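Counter project, write-up by Kianoush Jafarzadeh

For our home design module I picked the worst spot in our shared kitchen at Climside, which is the marble counter (lovely stuff, always covered in things!). I had 600 words and a month, May, to work out how to make it nicer to use.

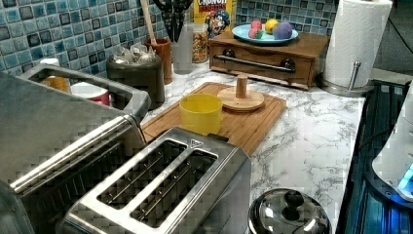 The toaster, the chopping board and the yellow cup, with the cereal at the back.

My first idea was to keep the bamboo board out all the time, as a sort of landing place for mugs.

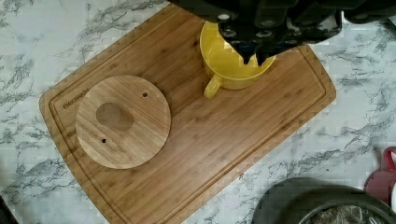 I like it because the groove should catch drips, and I'm forever spilling tea. My housemate Ratanaporn wanted the board put away after every meal – we argued about that for ages.

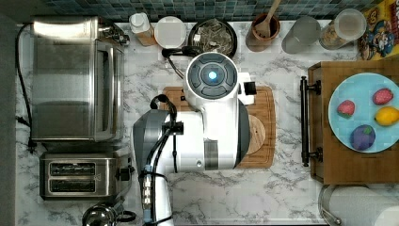 The toasters were easier. They both stay on the left, and the cereal and spoons live along the tiles.

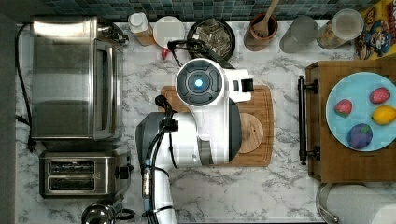 The back row, from the bottle along to the cereal box.

Next I'd like to try a shelf.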